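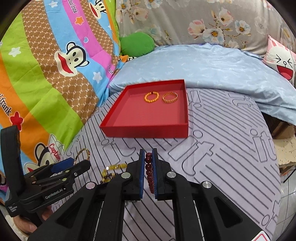

Vinzenz Danzer
Bench and home-task inspector, Guerra
April 27, 2024
Reading time: 6 min

Jewellery box task - inspection checklist, with comments

1. Beaded bracelet held edge-on between the pads: YES. The dark red one hangs in a column, gripped by the beads. I'd want the elastic pull-tested after repeated squeezing.

2. Hands clear of pinch points: PARTLY. Fingers stay on the handle, below the linkages. Cuffs and long sleeves need a rule and there isn't one.

3. Thin metal pieces safe from bending: NOT SHOWN. A narrow gold-coloured bracelet can be held at the tips, fine. Nothing limits the closing force, so no tick from me.

4. Work surface firm: NO. Soft bedding close by, loose cloth under the box. Repeat on a bare bench.

5. Machine does it without a person: NO. A person is still steering, whatever the Vesto brochure says. Gorkinport want 500 unaided placements before they'll talk money and I think they're right.

6. Small items placed without snagging: OPEN. Hoops and strings of tiny beads in one box are the hard part - my niece sorts hers faster than anything I've inspected.

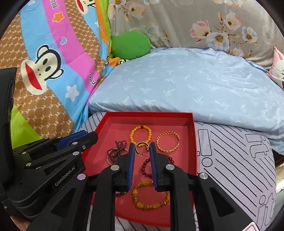
Adelmo Sartori wrote back that item 6 should be a fail until tangles have a test of their own, and that he would not let any machine near a necklace chain before June.

Agreed on the test. Left as OPEN for now.

481 shares
3 comments

Prutov: Can it do socks yet?

Guest: Item 4 is harsh. My whole house is soft bedding.

Guest: 15 years of "nearly there". I'll keep my own hands, thanks.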